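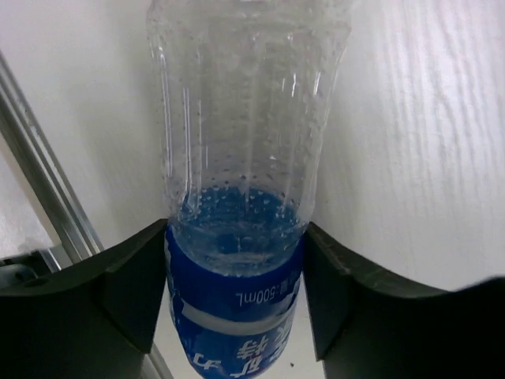
Drikari Demo Kit, wrist camera version

For recording pick and place examples to train a grasping policy. Two-finger gripper, camera at the wrist, logging software included. Records video, finger position and arm pose together.

In the box: gripper, 3 spare finger pairs, cables, Gindon mount plate. Arm not included.

Bottles are the usual starter task. Clear plastic is hard for the model so get plenty, 100 demos min per object.

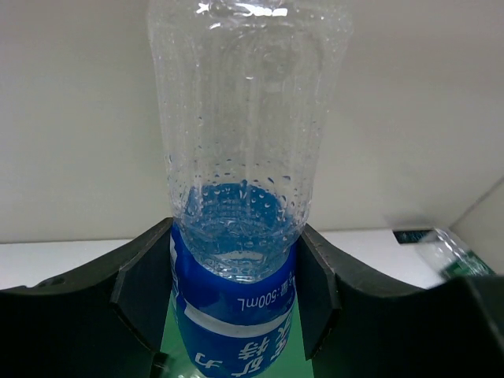 Tiedemann Lab wrote that their first 700 episodes were all clean grasps and the policy never learned to recover from a miss. They'd record bad approaches from the start next time.

Fair point. Tag misses in the logger, dont delete them. Move the bottle between takes, change the angle to.
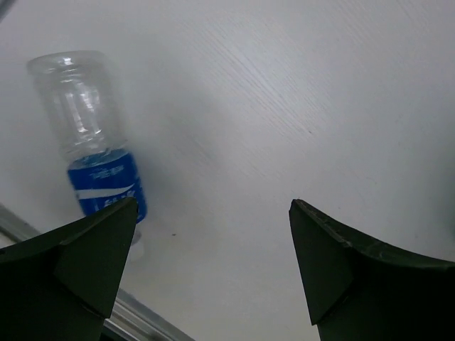 Exports to Cudwood format. Warranty 18 months, fingers excluded.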